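Billine growers told to wait until November, again

The town of Billine will have to wait a little longer for its first licensed cannabis crop. Narkum, the company that leased the old cannery on the edge of town, confirmed this week that its cultivation licence has been held over for a third time, on this occasion over the width of a loading door.
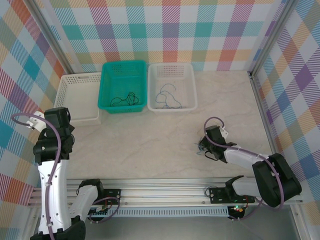
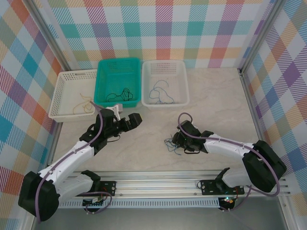
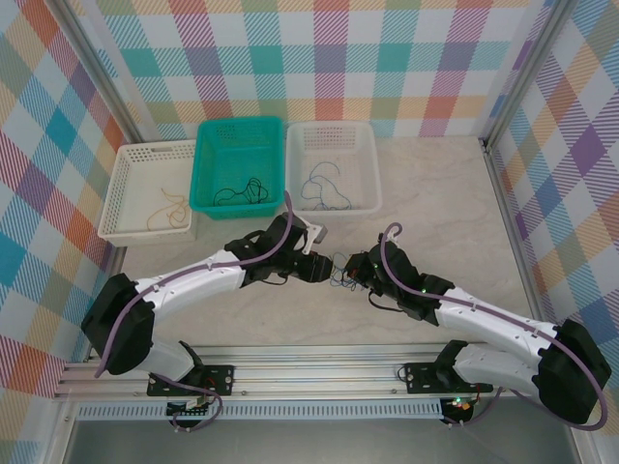

Plastic baskets and cable at the workcell.

The regulator wants the door three centimetres wider. Narkum says it was built to the dimensions in the guidance, which were then revised. Both parties describe their discussions as productive, a word that has been doing a lot of work in Billine lately.

"We have 976 pages of approved paperwork and a door," said Gøran Isaksson, Narkum's head of compliance. "I'm told the paperwork is excellent."

The company had planned to put its first 1000 plants under lights before winter, most of them a mild variety it intends to sell to medical patients under the Brenito label. Staff have been hired and trained, and have so far been paid to look after tomatoes. The tomatoes are doing well and have been turning up at the footy club raffle.

Council is less amused. It gave Narkum a rates holiday in exchange for 98 local jobs, and the holiday began on the day the lease was signed — not, as several councillors had understood it, on the day anybody grew anything. A motion to revisit the terms was put off to the next meeting when the mover couldn't find his copy.

Rival producer Ursu, which lost the bid for the cannery, said it sympathised and had no comment on doors. Its own application, for a shed two towns over, is still listed as "received".

Ovidiu Barbu, who runs the hardware shop opposite the site, has quoted for the widening and reckons it's a morning's labour once the permit comes through. The permit is expected to take until November. He has offered to lend them a grinder in the meantime.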